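A minha tia Cecilia Kpodo herdou um relógio que não trabalhava e uma receita de licor que ninguém conseguia beber, e foi por causa do licor que eu fui parar a Pedari naquele setembro.

A receita era de 1773, ou pelo menos era o que estava escrito no canto da folha, com uma letra tão inclinada que parecia ir a cair. Levava casca de laranja amarga, funcho, mel e uma palavra que a família lia de maneira diferente conforme a geração. O meu avô dizia "culora". A minha tia dizia "Culora", com maiúscula, e jurava que era uma terra. Eu, que nunca gostei de licor nenhum, achava que era um borrão - mas isso não se dizia à mesa.

Apanhei a camioneta das sete com a folha dentro de um livro de cozinha e duas sandes de ovo (comi as duas antes da primeira paragem, tenho de confessar). Ao meu lado ia um senhor chamado Kwabena Eshun, que me perguntou o que eu levava ali tão apertado contra o peito. Contei-lhe tudo! Sou assim, conto tudo a quem vai sentado ao meu lado. Ele ouviu até ao fim e disse que conhecia uma Culora, sim senhora, mas que era uma cabra.

- Uma cabra?

- Da minha sogra. Dava um leite muito bom.

Fiquei a pensar na cabra o resto da viagem.

Em Pedari a pensão Bonsu tinha um quarto livre, o número 74, apesar de só ter dois andares. A dona, Ruba Awwad, leu a folha de pé, junto à janela, afastando-a cada vez mais dos olhos até lhe faltar braço. Depois foi buscar os óculos, voltou, e leu outra vez desde o princípio, a mexer os lábios.

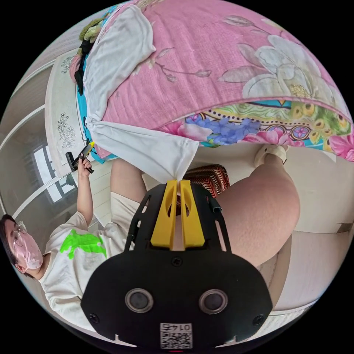 E o que era, afinal, a culora da receita? Era uma erva de beira de ribeiro, daquelas de folha miúda, que em Pedari se punha nas gavetas contra a traça e que só a gente muito velha se lembrava de ter posto em aguardente.

A Ruba mandou-me à ribeira com um saco de pano e um sobrinho dela, o Kekeli Owusu, que tinha doze anos e caminhava como se lhe pagassem ao quilómetro. Enchi os sapatos de lama, escorreguei numa pedra, apanhei hortelã convencida de que era culora, e o Kekeli deitou-ma toda fora sem uma palavra. Quando finalmente acertei, ele esfregou uma folha entre os dedos e pôs-ma debaixo do nariz. Cheirava ao roupeiro da minha avó. Cheirava mesmo, até às mantas do fundo, e eu tive de fingir que me tinha entrado um mosquito no olho.

Voltei para casa com o saco ao colo. A minha tia já tinha a aguardente à espera e o funcho cortado, e passou a tarde inteira a ralhar comigo por causa dos sapatos. O licor ficou 60 dias no armário, às escuras, ao lado do relógio.

Provámos numa noite de chuva. Ela bebeu primeiro, fechou os olhos e ficou calada um bom bocado.

- É horrível - disse.

E encheu outro copo.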